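Tavares Coarse Sea Salt, 20 Pouch Box

Home > Larder > Salt and Pepper > Sea Salt

Product code: TAV-33
Usually sent out within two working days

We have been selling this salt for longer than we have had a website, and it is still the thing people come back for when they have forgotten everything else on their list. It is a proper, damp, slightly grey coarse salt with a clean taste and a good crunch, and once you have got used to cooking with it the fine white stuff seems rather harsh. I say damp because it is damp, and I do get a message every so often from someone who has opened a pouch and worried. Please don't worry! Coarse sea salt holds on to a little moisture and it is perfectly happy that way.

The salt is raked by hand from shallow clay pans during the warm months, left in heaps to drain, and then sieved once to take out the largest lumps. Nothing is added to it. There is no anti-caking powder, so it will clump if you leave it next to the kettle -- a tap on the worktop sorts it out, or a few grains of raw rice in the bottom of the jar, the way my grandmother did it.

What you get

Each box holds 20 paper pouches of 100 g. We moved over to the small pouches last February after years of selling it in one big sack, and I must admit I was against it at the start. I like a sack. But the sack did go hard as a brick by the time most households reached the bottom, and the pouches stay as they should until you open them. They also make very nice little presents, and I know of at least one wedding where they ended up on the tables.

Which grain do I want?

We keep the Tavares salt in three grains and the choice matters more than you might think.

Coarse (this page). For pasta water, roasting potatoes, brining, salt crusts and anything going into a grinder. Please do dry it first if it's for a grinder; spread it on a baking tray and give it 10 minutes in a low oven, then let it cool right down before you fill up.

Medium. For pinching from a bowl by the hob. This is the one I use most at home, on tomatoes especially.

Fine. For baking and for shakers. It is dried and milled, and it pours well through small holes, which the other two certainly will not.

If you are torn, order the mixed box. It has some of each and costs the same.

A word about containers

Salt is hard on metal. Over the years I have ruined a very pretty silver-topped cellar and two cheap grinders, and so I now keep salt in stoneware, glass or wood and leave the metal for the pepper. The Fosar salt pig is our favourite for the coarse and medium grains. It has a wide mouth that takes a whole hand, and it is glazed inside only, so the clay draws off a bit of the damp. For the fine salt we stock the Plekel shaker with a screw base, which is simple to fill and goes in the dishwasher.

Whatever you use, wash it now and then. Salt pots get forgotten because we all assume that salt looks after itself, and then one day there's flour and a bit of onion skin in the bottom. Warm soapy water, a good rinse, and leave it to dry overnight before the salt goes back in. If the holes of a shaker are blocked, stand the cap in a saucer of hot water for a while and the crust will let go.

Marble and stone worktops

I am asked about this quite a lot. Dry salt does no harm to marble if you sweep it up, but wet salt left standing can leave a pale bloom, and grains dragged about under a heavy pan will scratch. Wipe up with a soft damp cloth, then a dry one. Lemon and vinegar are much the bigger danger, so do keep your dressing-making on a board. For worktops that have already gone a bit dull we sell the Zistex stone soap, and a little of it goes a very long way.
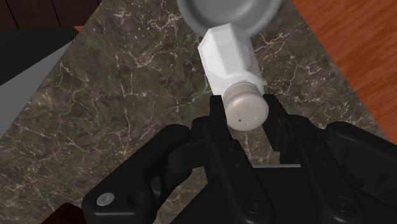
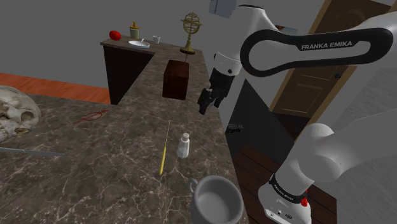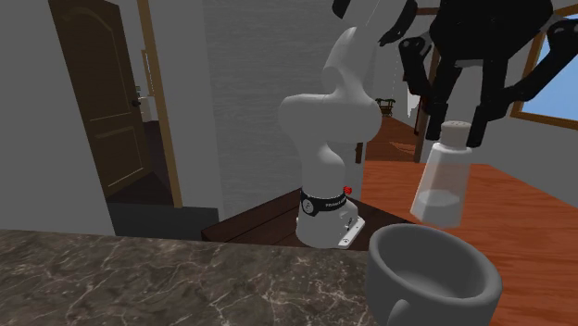
Storage and shelf life

Salt does not go off. There is a date on the box for the paperwork, and you may ignore it with a clear conscience. Keep the unopened pouches somewhere dry and dark, away from the spice drawer if you can manage it, as the paper lets smells through. I once kept a box beside the cumin and had faintly curried porridge for most of the winter (not as bad as it sounds).

Delivery and returns

Boxes go out by ordinary parcel post, wrapped in paper. If a pouch has split on the way, send us a note and we will put another in the post without any fuss. We can take back unopened boxes within 33 days.

You might also like

Tavares Mixed Grain Box
Fosar Salt Pig, large
Plekel Shaker with screw base
Zistex Stone Soap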